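Speaker notes: What the drawers taught us
Staff open meeting, Genovport, 17th December
Keep it to two halves, questions in the middle if people want them

Start without the title slide. Ask for hands: who has tidied up a bench this week that somebody else left in a mess? Leave the hands up for a bit. Everybody looks around. Good, that's the talk.

So, hello. I run the bench support group at Nastix, and for most of this year we've been bringing the Kozma arm into the ordinary end of our work. I mean clearing, fetching, opening, putting away, wiping down. The stuff that fills the gaps between the jobs on your job description. I love this project and I'm going to go on about it, so wave at me if I run over!

Some background for people from the Cuka side, who joined us in March. We have 80 benches across both floors. We kept a diary before we started, everyone on the team writing down the little chores, and it came to 1640 hours in a year. That's time spent on bottles, cans, sponges, drawers and carts. (Pause here. Last time people wanted to write the number down.)

What we wanted was simple to say. Could the arm take a share of that, in the same rooms, with the same furniture, while people carry on with their day? We didn't want special furniture. If a drawer is a normal drawer, the arm has to deal with a normal drawer.
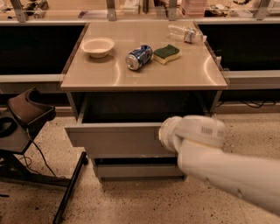 And drawers are wonderful problems! I could do a whole hour on them. You and I open one while talking to somebody over our shoulder. The arm has to find the edge of the front, get its grip in the right spot, and pull in a line that suits the runners. Pull a little crooked and it binds. Then there's the question of how far is far enough, and that depends on what you're planning to put in it. We went through 200 practice pulls before I stopped holding my breath, and I still lean forward in my chair a bit.

Slow down here, this is the part people came for.

What has changed for the people? First thing, the end of the day. We used to have a clear-up that everyone tried to be in a meeting for. Now the last person at a bench leaves the things where the arm can reach them and goes home. It took a few weeks for that to feel okay. Several of us kept going back to straighten things up, me included.

Second thing, and I didn't see this coming, we talk more about where stuff lives. You can't teach a job until you agree on what the job is. Does a crushed bottle get thrown out or saved for recycling? Does a sponge go in the top drawer or stay out to dry? We had worked side by side for years with different answers. Sorting that out was good for us, and the labels on the drawers are finally correct.

Third, there's new work. Two of the bench assistants now spend mornings setting up tasks and looking over the runs. They're very good at it, much better than I am, as they know the chores from the inside. They'll spot a grip that is going to slip well before I do. Their pay grade moved up with the new duties, and I want to say that loudly because it was asked at every meeting we held. 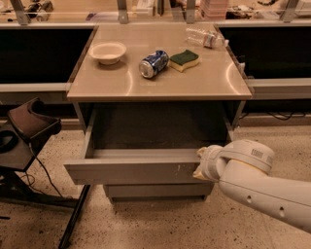

Slower than doing it myself, though, was the comment one assistant wrote on the feedback sheet, and she added that she'd stopped minding once she was on the other side of the room doing something she liked better. Read it out just like that. It got a laugh on the second floor, and it's fair. One drawer, one person, one arm: the person wins easily. My answer is that the race only matters if you're standing there watching.

Be straight about the rest of the list:
- Noise. Some people near the arm find the motors tiring by afternoon. We've moved the long runs to the early shift.
- Floor space. Cables and stands need a place, and aisles come first.
- Interruptions. When it stops and asks for help, it asks whoever is closest. That person should be able to say no. The fix for this is due in March.
- Worry about jobs. No post has been cut for this, and the hours saved stay with the team that saved them. That's in writing, copies by the door.

Then the invitation. We need 2 more benches for the next round, messy ones preferred. You'd pick the chores, and you'd get to tell us when it's annoying. Sign-up sheet is next to the coffee.

If there's time, do the story of the stuck drawer on the first floor. If not, go straight to questions and bring the hand mic down the left side, the right one buzzes.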